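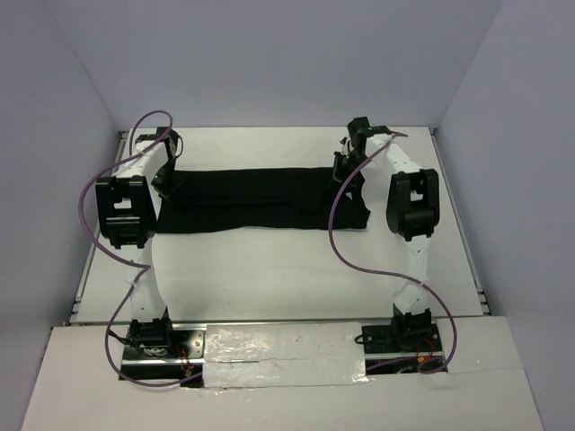 Two-arm station, black cloth task, both grippers over the upper part of the cloth.

Cloth folding: results with the Stisaneo policy
Forum: Methods and Replication

hollis_lab_admin
Posted Sunday
The Hollis group has completed its evaluation of the Stisaneo policy on the two-arm station. Training used 2837 teleoperated episodes. On 300 test trials, the policy reached a flat first fold in 4 of every 5 attempts. Comments on the method are welcome.

serum_bench
Thank you for posting. Were the failed grasps scored as failures or restarted? In our work at Serum, that choice alone changed the ranking of two policies.

hollis_lab_admin
They were scored as failures. An operator reset the cloth only between trials.

clerkik_eval
We must disagree with the headline figure. A black cloth on a white tabletop is a favorable case for segmentation. The Clerkik protocol requires at least two fabric colors, one of them close to the table color.

serum_bench
I do not share that concern. Contrast helps find the cloth, but a dark gripper over dark fabric makes the fingertips hard to separate from it. I would call the condition mixed.

clerkik_eval
That is a fair point about the grasp — it does not answer the question of edge detection.

hollis_lab_admin
A second series with a pale cloth is planned for April, with over 600 trials. The scoring sheet will be unchanged.

clerkik_eval
Please report the two colors separately.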